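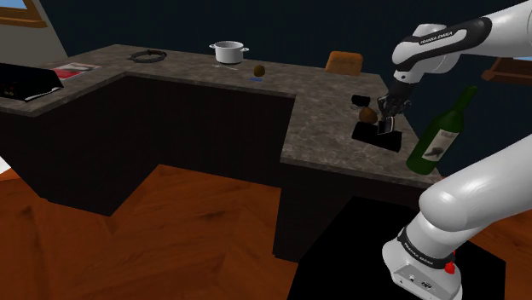

Section 4: Setting Up the Hydrophone Station

Read this section before you carry anything down to the water. The Rillitari listening station is a sturdy piece of equipment, but it was designed by people sitting in a dry office, and the shoreline has its own ideas.

By the end of this section you will have a hydrophone on the seabed, a cable running up the beach, a recorder in its case, and sound coming out of a speaker. With luck some of that sound will be seals. In the first week most of it will be shrimp, boats and your own cable knocking against a rock.

4.1 Before you start

Check that the crate contains the following:

Hydrophone in its foam sleeve
Main cable on its drum, 35 meters
Anchor plate and four shackles
Recorder case with the key taped inside the lid
Battery and charger
Rubber cable saddles, one bag
Grease, one small tube
Spare O-rings, one packet

The tube of grease looks too small for the job. It is the right size. People who buy a bigger tube use the bigger tube, and then the connector slides out of its collar like a wet noodle.

Note: If the key is taped inside the lid and the lid is locked, write to Bukeo support and ask for Wim Smits. He has heard this one before and will mail you the other key.

Charge the battery overnight, indoors. The light on the charger turns from red to green when charging is finished. It also turns green when the battery isn't connected properly, so wiggle the plug once and look again.

4.2 Choosing a spot

You want water deep enough to cover the hydrophone at the lowest tide of the month, with a soft bottom and not much current. Sand is good. Gravel is tolerable. Kelp is lovely to look at and will wrap itself around your cable with real commitment.

1. Visit the shore at low tide and walk the route the cable will take.

2. Mark the route with stakes or painted stones. Flagging tape works too, until a gull wants it.

3. Look for sharp ledges. If the cable has to cross one, plan on a rubber saddle at the edge.

4. Find a place for the recorder case above the highest line of seaweed and driftwood. Then go a little higher than that.

5. Check who owns the beach and whether you need a permit to leave equipment on it. Do this before you've fallen in love with the spot.

Caution: Do not set up within 313 meters of a seal haul-out, and double that during pupping. Seals that are startled into the water can leave pups behind. If a seal lifts its head and stares at you, you are already too close, whatever your tape measure says. Back away slowly and go around.

Local rules may ask for a greater distance. Where they do, follow the local rules.

Users in Jondovville Harbor should note that the north side of the breakwater is a poor site, in spite of what the ferry crew will tell you. It is full of seals because the fish plant is there, and the fish plant has a pump. You will get hours of excellent pump.

4.3 Preparing the hydrophone

Work on a clean, dry surface. A kitchen table is fine if the rest of the household agrees.

1. Slide the hydrophone out of its foam sleeve. Hold it by the body. The black rubber tip is the part that listens, and it doesn't like being pinched.

2. Inspect the O-ring at the base. It should be smooth and slightly shiny. If you find a nick, a hair or a crumb of toast, replace the ring.

3. Put a dab of grease the size of a lentil on your fingertip and run it around the O-ring.

4. Line up the white dot on the hydrophone with the white dot on the cable connector. Push them together until the dots touch.

5. Turn the locking collar clockwise by hand until it stops. Put down the pliers.

6. Tug the cable gently. Nothing should move.

Note: Early cables have a yellow dot in place of the white one. They fit the same way. The factory ran out of white.

4.4 Dry test

Always run the dry test at home. Discovering a dead channel from the kitchen is a mild annoyance, while discovering it in waders is a character-building experience, and you have probably had enough of those.

1. Connect the far end of the main cable to the socket marked IN on the recorder.

2. Connect the battery, red lead first.

3. Press and hold the power button until the screen lights up.

4. Set the gain to 20.

5. Plug a speaker or headphones into the socket marked OUT, with the volume all the way down.

6. Rub the rubber tip lightly with one finger while you raise the volume. You should hear a loud, unpleasant scraping.

If you hear nothing, see 4.7. If you hear a radio station, move away from the refrigerator and try again.

Caution: Never tap the hydrophone on the table to see if it works. It will work one time.

4.5 Placing the hydrophone

You need two people for this part, a falling tide, and daylight with some to spare. Wear a life jacket, even if the water only comes to your knees when you start.

1. Bolt the hydrophone bracket to the anchor plate using the shackles supplied. Tighten each pin, then back it off a quarter turn and wire it shut.

2. Leave a loose loop of cable, as wide as a dinner plate, between the hydrophone and the first tie point. This keeps any pull on the cable from reaching the connector.

3. Carry the plate out along your marked route. The second person stays on shore and feeds cable off the drum. Agree on hand signals first. "What?" is not a hand signal, but it is the one most teams end up using.

4. Lower the plate to the bottom. Do not drop it. The tip should point up and sit clear of the sand.

5. Walk back along the cable and weigh it down every few paces with stones or small sandbags. Slack cable moves, moving cable makes noise, and the noise it makes sounds a lot like something exciting.

6. Fit the rubber saddles wherever the cable crosses rock.

If a seal comes over to see what you're doing, carry on quietly or stop and wait. Do not feed it, touch it or offer it the end of the cable. Young harbor seals are curious and will mouth anything new. The cable jacket will survive this. Your fingers might not.

4.6 Connecting the recorder

1. Place the case on flat ground and chain it to something that was there before you.

2. Bring the cable up into the case from below, with a dip in it so that rain runs off before it reaches the socket.

3. Connect the cable and battery as you did in the dry test.

4. Set the clock. The recorder does not adjust for daylight saving time and never will. We suggest leaving it on standard time all year and writing that inside the lid in large letters.

5. Choose a schedule. For harbor seals in the breeding season, choose NIGHT. The males do most of their roaring underwater after dark, and it carries on well into August in cooler waters. For general listening choose HOURLY.

6. Press RECORD. The red lamp blinks twice and goes out. It stays out while recording, to save power. Yes, we have had letters.

7. Close the lid, lock it, and put the key somewhere other than inside the case.

Note: The Requena model has a second channel. If you are using only one hydrophone, set channel two to OFF, or you will fill half the memory card with a very faithful recording of nothing.

4.7 If something is wrong

No sound at all
Check the volume, then the gain, then the connector dots. Then check that the cable is in IN and the speaker is in OUT. We have all done it.

Steady hum
Usually a nearby power line or a boat on shore power. Move the recorder case first. If the hum stays, the collar is probably loose and seawater has gotten in. Bring everything home, rinse it in fresh water, dry it for a full day and fit a new O-ring.

Crackling like bacon in a pan
Snapping shrimp. Nothing is broken. Lower the gain a little and learn to live with them.

Slow thumping that follows the waves
Loose cable. Go back to 4.5, step 5, and use more stones.

A long, low roar that rises and ends in a sort of burp
Leave everything exactly as it is. You have a male harbor seal. Note the time and save the file under a name you'll recognize later, which rules out "seal" and "seal new".

4.8 First week checks

Visit the station the day after set-up and again at the end of the week. Look at the case, the lock and the part of the cable you can see at low tide. Swap the memory card at the second visit and listen to at least one night file before you leave the beach.

Keep visits short - the seals will take a while to forget about you, and the recordings get better once they do.

For cleaning and winter storage, go to Section 5.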